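Household tips for the newly appointed
Protocol gives a minister's residence a flag and a guest book. It does not say who cleans up before the ambassador comes to dinner.

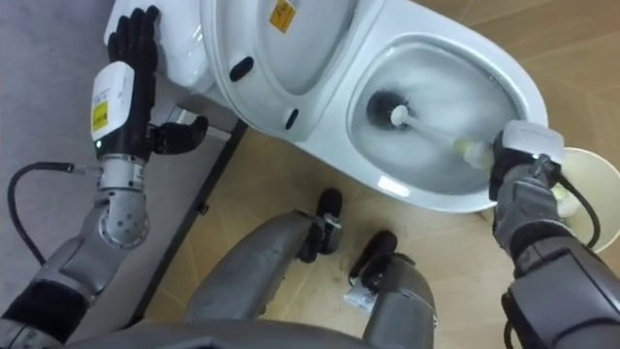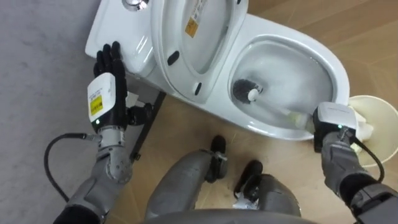 Page last changed: 2023-08-07

Guest book. Blot each signature before closing it. Two presidents have already merged on page 40.

Table flags. Iron on low, under a cloth. Check which way up they go with someone from the country concerned, ideally before dessert.

Sashes. Cold water and plain soap for gravy. Hang flat for 20 minutes, then roll. A folded sash keeps its crease through the whole anthem.

Medals. Dry cloth only. Taras Kovalchuk used toothpaste on his and now has a very clean disc.

Place cards. Keep spares. Governments change between soup and fish.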